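How many appearances does a youth player need before the club counts him as senior?
Asked in Soccer History and Records
2023-11-19

Hello everyone! I've been putting together a little record book for Driltmont, the club my grandfather followed all his life, and I'm stuck on one player. His name was Yoon, a left back who came up through the youth side. The old yearbook gives him 200 games, but when I go through the match programs I keep landing on a lower number. Do I count the games he played for the reserves? And what about the time he came on as a substitute in a charity game against Grenilar? I'd hate to print something wrong, as his family still goes to the home games and they've been so kind to me.
Ok-hee Kong

Lok-yiu Chang
What a lovely project, and please do post it here when it's finished! I did the same thing for Flurcombe a while back (it ate up my whole June, and then some), so I can tell you how I handled it. I only counted competitive first-team games, meaning league and cup, and I put friendlies and charity games in a separate column. Reserve games got left out altogether. A substitute appearance counts the same as a start in most record books, but I like to show it in brackets after the starts, so people can see both.

My guess is that the old yearbook added everything together. Ours did that for years - our top man was down for 814 games, and once I took out the reserves and the preseason tours he came to 585, still a wonderful career. 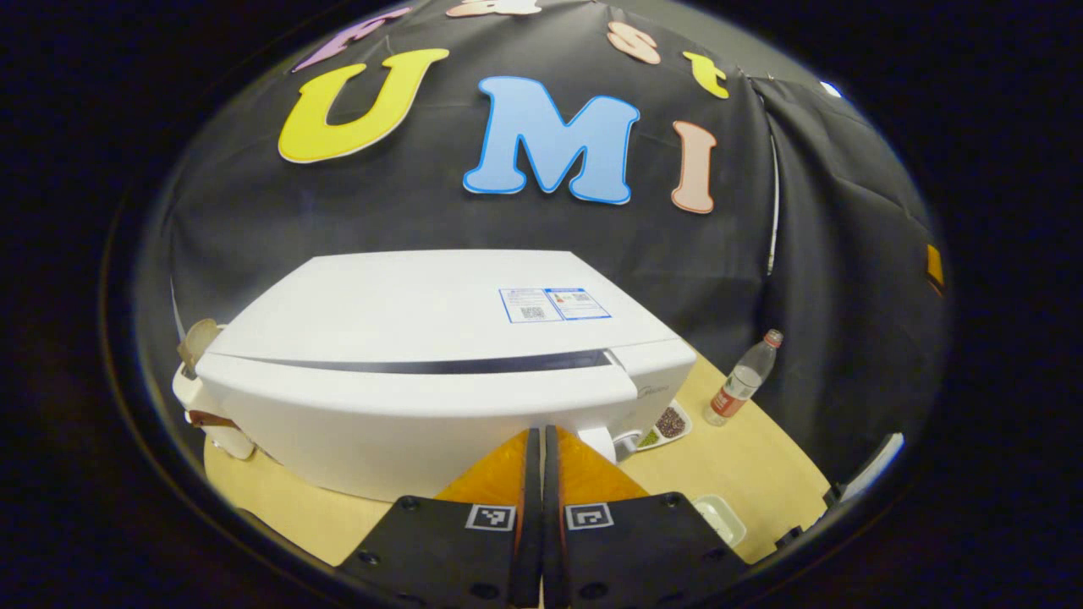
One more thing, and then I'll let you get back to it. Watch out for abandoned matches. If a game was stopped and replayed, most people leave the first one out, goals and all, but a few older club books kept it in. Pick one way, write it in a short note at the front, and stick with it the whole way through. And do ask the family if they kept any clippings, they very often have.

leftfoot_2
reserves dont count. charity game doesnt either. local library might have the papers on film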